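Parcel station thread. A few people asked how we teach the two-arm setup to move mailer bags, so I'm writing it down in one place.

1/ The job is simple to say. Take one mailer bag out of the crate, put it on the scanning plate, move it on to the conveyor belt. The robot has to learn it from people doing it through the arms.

2/ All of it is by remote control. The operator holds a pair of handles and the arms follow. Hamish Rutherford wrote the link between the two. We call it Sosar and it has mostly stayed out of our way.

3/ We tried guiding the arms by hand first. Fine for a single slow reach. For two arms at once you need more hands than you have, and your own sleeves end up in the recordings.

4/ One demo is one bag. We stop and save after each one. A session is 20 minutes and then the operator swaps out. Past that, people get sloppy with the wrist and the robot copies it.

5/ As of April we have 1,843 demos saved. Fionnuala Corrigan went through the early ones and threw out every one where the operator paused to think. A pause looks like part of the task if you leave it in.

6/ Soft bags are the hard part. They fold when you pinch them and they drag their neighbors along. We tell operators to grab near a corner, lift straight up, and wait a beat before moving sideways.

7/ The views from the session: wrist, head, wrist.

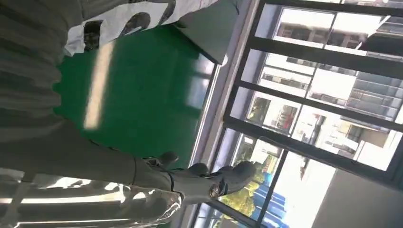
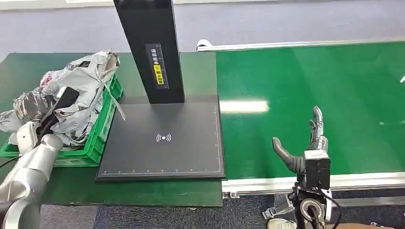
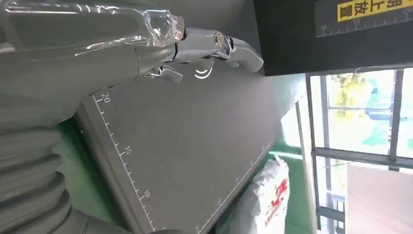
8/ Things I'd do differently

Write the operator instructions before the first demo. Ours came 17 sessions in, and by then everyone had a personal style - two of them went for the plate from opposite sides.

Also, record some recoveries. If a bag slips, don't stop. Pick it up again and finish. We used to delete those and the first trained version had no idea what to do with a dropped bag.

9/ Next is the same task with small boxes mixed in. Rivadeneira is lending us a second set of handles so we can train two operators in the same afternoon. I'll add to this thread when there's something to report.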